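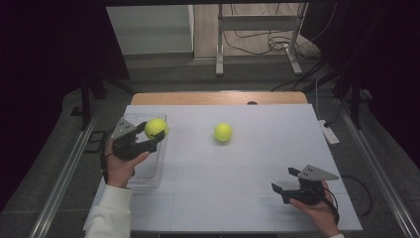
Informe de la visita a la jornada de puertas abiertas de Kemimov
Asignatura: Introducción a la automatización
4 de mayo de 2020

1. Motivo de la visita

Nuestro grupo de 4 estudiantes visitó el taller de Kemimov para conocer cómo se preparan los datos con que aprende un robot. En clase habíamos estudiado los brazos industriales programados por puntos, pero ninguno de nosotros había visto el otro método, en que una persona muestra la tarea con sus propias manos.

2. La demostración

La parte principal se hizo en una mesa de madera clara con perfiles de aluminio a los lados. Encima estaba un tablero blanco, y sobre él pelotas de tenis y un recipiente de plástico transparente. Una persona del taller trabajaba con dos pinzas negras, una en cada mano, y pasaba las pelotas al recipiente. Las pinzas tienen cable, y el programa Zokby guarda los movimientos durante cada intento.

La tarea parece muy simple. Sin embargo, nos explicaron que cada intento debe empezar con las pelotas en un lugar diferente, y que la persona no debe moverse con prisa. Si se hace siempre igual, el robot aprende solamente una posición. En el proyecto, que se llama Roso, ya tienen guardados 934 intentos de esta tarea.

3. Nuestra prueba

Después pudimos usar las pinzas durante unos minutos. A mí me resultó difícil calcular la distancia entre los dedos y la pelota – la mano está más atrás de lo que uno siente. En mi primer intento apreté demasiado pronto y la pelota rodó. Necesité 3 intentos para dejarla dentro del recipiente.

4. Preguntas del grupo

Preguntamos por qué se usa un recipiente transparente. Nos respondieron que es un caso incómodo para las cámaras, y por eso lo quieren tener en los datos. También preguntamos si un intento con error se borra. Depende: si la persona corrige el error y termina la tarea, normalmente se guarda.

5. Observaciones

Me faltó ver el resultado en el robot, que ese día no formaba parte del programa. En octubre el taller Tsuchiya organiza otra demostración y queremos pedir 2 plazas para continuar este trabajo.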